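社内だより　職場の自動化コーナー
腕が来てから、わたしたちの仕事はどう変わったか

Truvden 仕分け課　2022年5月17日
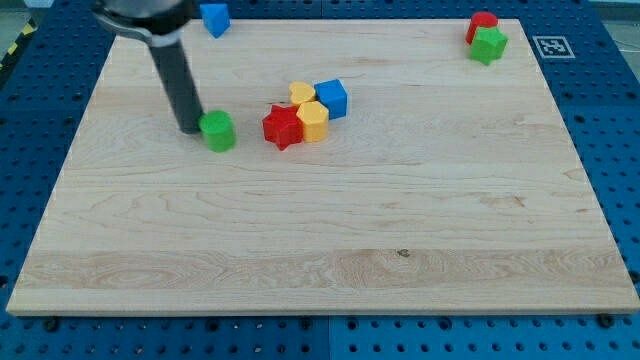

三月から、わたしたちの仕分け課では、ロボットの腕といっしょに働いています。前の号で「導入の予定です」と短く書きましたが、そのあと他の課の方からたくさん質問をいただきました。今回は少し長く、現場の立場から書かせていただきます。わたしは日本語が母語ではありませんので、言い方がかたいところがあるかもしれません。どうぞゆるしてください。

まず、仕分け課が何をする課なのか、知らない方もいらっしゃると思います。Truvdenでは、Ellhamの工場で作られた教材用の小さな部品を受け取り、形と色を確かめて、セットにして箱に入れます。一つのセットには24個の部品が入ります。三月までは、この仕事をすべて人の手で行っていました。立ったまま、同じ方向に首を下げて、同じ動きを何時間も続けます。とても単純な仕事に見えますが、午後の遅い時間になると、緑と青をまちがえることが本当にありました。わたしも一度ではありません。

腕の仕事は、いまのところ「寄せる」ことと「分ける」ことです。台の上に置かれた部品を、先のほうで押して、決められた場所へ動かします。つかむのではなく押すだけですか、とよく聞かれます。はい、いまの段階では押すだけです。つかむ道具を付ける計画もありますが、形がいろいろある部品では、押すほうがまず練習しやすいという説明を受けました。星の形は、押すと思わない方向に回ります。円柱は立っていればすなおに動きますが、倒れると転がります。人の指は、こういうことを考えないで直しています。自分の指がそんなに難しいことをしていたのかと、わたしは腕を見てはじめて気がつきました。

制御のソフトウェアはPramanikという名前で、課の中では短く「プラマ」と呼んでいます。Pramanikには、作業の前に台の位置を確かめる手順があります。台のまわりを片づけること、白黒の四角いしるしの上に物を置かないこと、この二つは毎朝の当番の仕事になりました。はじめのころ、しるしの上に伝票を置いてしまい、腕がまったく始まらないことがありました。故障だと思って設備課に電話をかけ、来ていただいて、伝票をどけたらすぐに動きました。あのときは大変失礼しました。

数字のことも書いておきます。三月のはじめの週に腕が終えた作業は1,058回、先週は1,858回でした。これは腕の作業の回数で、出荷したセットの数とはちがいますので、ご注意ください。また、回数が増えた理由の一つは、わたしたちが部品の置き方に慣れたことです。最初は部品をかためて置きすぎて、一つだけを押すことができず、となりの部品もいっしょに動いてしまいました。いまは、すきまを空けて置くときと、わざと近づけて置くときがあります。近づけて置くのは、腕に難しい場合も覚えさせるためです。

さて、いちばん多くいただいた質問は「人が減るのですか」というものでした。課長からの答えは、今年度に仕分け課の人数を減らす予定はない、ということです。その先については、まだ決まっていないと聞いています。わたしはこの答えを、よい答えとも悪い答えとも書くことができません。ただ、決まっていないと言ってもらえたことはよかったと思います。

減ったのは、立っている時間です。前は一日じゅう台の前に立っていましたが、いまは2時間ごとに交代して、腕の見守り、部品の準備、最後の検査を順番に行います。見守りの当番はいすに座ることができます。腰が楽になったという声が多いです。しかし、見守りは思ったより疲れる、という声もあります。手を動かさないで目だけを使うので、眠くなることもあります。前は手を動かしながらおしゃべりをしていましたが、見守りの当番は画面と台を見ていますので、話しかけにくくなりました。これは小さいことのようですが、わたしはさびしく感じています。

新しく増えた仕事もあります。腕が失敗したときに、何が起きたかを記録することです。はじめは「失敗」とだけ書いていました。いまは「星が半分回って止まった」「二つが重なって動かなかった」のように書きます。短くても、見た人の言葉で書くことが大事だそうです。長く仕分けをしてきた人の記録はとてもくわしく、設備課の方が何度も読み返していると聞きました。記録用紙は台の横の棚にあります。書き方の見本も同じところに入れました。

安全についてのお願いです。動いている間は、黄色と黒のテープより中に手や顔を入れないでください。部品が台から落ちても、拾うのは腕を止めてからにしてください。見学の方もいっしょです。近くで見たいときは、当番に声をかけてください。止めてからご案内します。

次は、箱づめの課でWadentという搬送の機械を試すことになっています。仕分けが終わったセットを、人が台車で運ばなくてもよいようにする計画です。廊下を通りますので、床に引く線の位置について、来週から各課に意見を聞きに行きます。紙に書いて出してくださってもけっこうです。

見学は昼休みのあとの時間にお受けしています。希望する方は、仕分け課の内線に電話をするか、入口のノートに課の名前と人数を書いてください。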